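## 3 Eis- und Getränkeplatz einrichten

Stand: 24.4.19

Dieser Abschnitt gilt für den Eisplatz im Worus-Set mit Tablett, zwei Schalen, Becher und Tuch. Vor dem ersten Gebrauch alle Teile spülen und abtrocknen. Der Tisch muss waagerecht stehen und eine glatte, matte oder lackierte Platte haben. Das Ablagegestell aus Draht gehört nicht zum Set, kann aber am Rand mit aufgestellt werden.
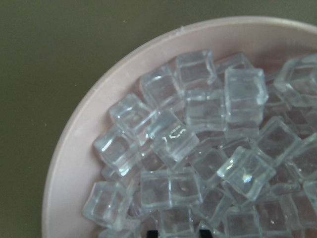
Große Schale, rosa, gefüllt.

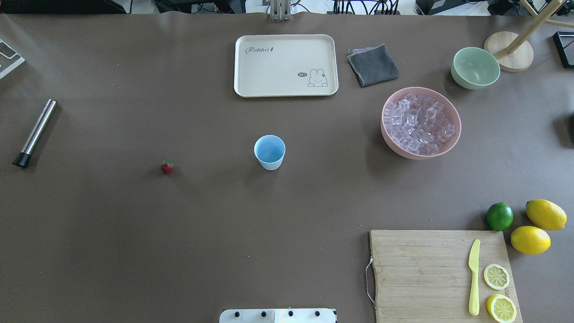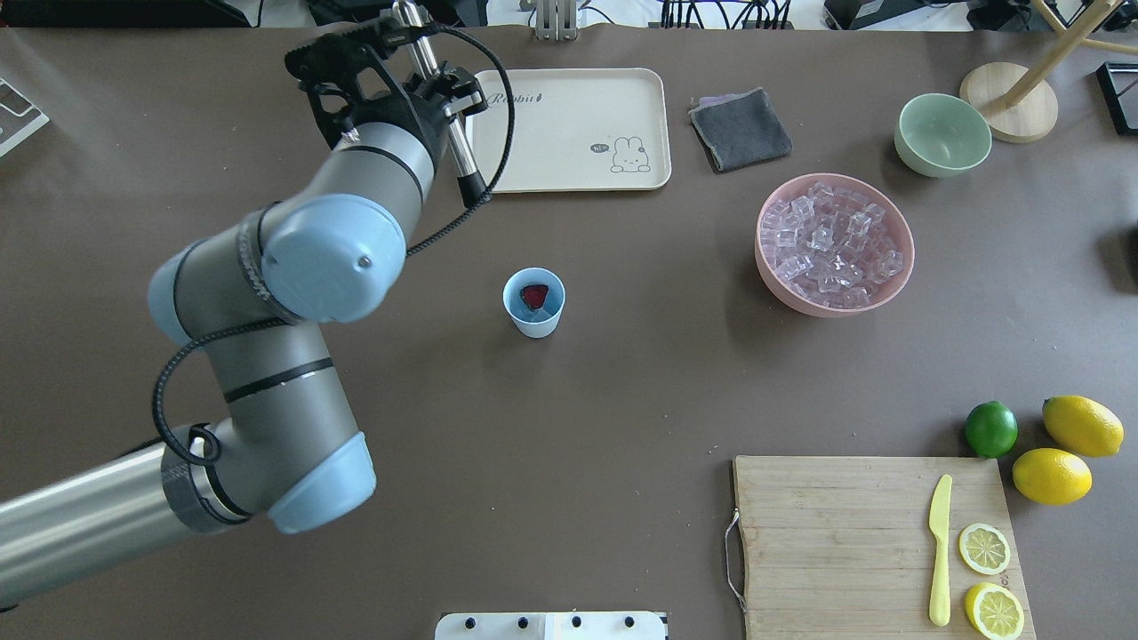
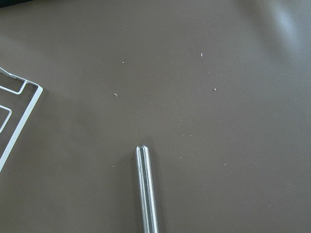
Von Clitalia kam zur vorigen Fassung der Einwand, die große Schale solle erst ganz zum Schluss auf den Tisch, auch wenn die Würfel aus Kunststoff seien; eine volle Schale werde sonst beim Auslegen des Tuchs jedes Mal noch einmal verrückt. Die Reihenfolge unten ist entsprechend geändert. Wer mit Kunststoffwürfeln arbeitet, kann die Schale trotzdem schon in der Küche füllen.

### 3.1 Aufbau

1. Tischplatte mit einem feuchten Tuch abwischen und nachtrocknen. Krümel und Fusseln vor allem dort entfernen, wo Schalen stehen werden.
2. Das Tablett gerade auf die Platte legen, mit der Schrift lesbar zum Gastgeber. Für Tablett und Tuch zusammen einen Streifen von 52 cm Breite frei halten.
3. Das graue Tuch falten und rechts neben das Tablett legen. Es darf leicht schräg liegen, aber nicht über den Tablettrand reichen.
4. Die kleine grüne Schale rechts hinter dem Tuch abstellen. Sie bleibt zunächst leer und nimmt später Zitronenscheiben oder Minze auf.
5. Den hellblauen Becher in die Tischmitte stellen, Öffnung nach oben.
6. Zuletzt die große rosa Schale mit den Würfeln vor das Tuch stellen.

**Hinweis:** Der Holzständer steht neben der grünen Schale. Wenn er an einer anderen Stelle gebraucht wird, den Fuß immer ganz auf die Platte setzen.

### 3.2 Schale befüllen

1. Die Würfel mit einer Kelle oder Zange einlegen, nicht aus dem Beutel schütten.
2. Bis knapp unter den Rand füllen. Die Würfel dürfen in der Mitte höher liegen als außen.
3. Bei echtem Eis nach rund 30 Minuten prüfen, ob Schmelzwasser in der Schale steht, und es abgießen.
4. Kunststoffwürfel vor der Wiederverwendung spülen und vollständig trocknen lassen.

Für einen längeren Abend einen Vorrat von 4.000 g im Gefrierfach bereithalten – bei Kunststoffwürfeln reicht meist eine zweite Füllung.

**Vorsicht:** Kunststoffwürfel nicht in den Mund nehmen und von kleinen Kindern fernhalten. Würfel mit Rissen aussortieren.

**Vorsicht:** Die volle Schale mit beiden Händen tragen. Nicht am Rand anheben.

### 3.3 Abräumen und Pflege

Erst die Würfel umfüllen, dann die Schalen abräumen. Das Tablett mit lauwarmem Wasser und einem weichen Schwamm reinigen; Scheuermittel greifen den Aufdruck an. Das Tuch bei 38 °C oder kälter waschen und glatt trocknen. Drahtgestelle aus der Reihe Tomar nur feucht abwischen und nicht über die Tischplatte ziehen.

Ersatzteile bestellen Sie bei Jororley unter Angabe von Teil und Farbe. Weiter mit Abschnitt 4, Gläser und Untersetzer.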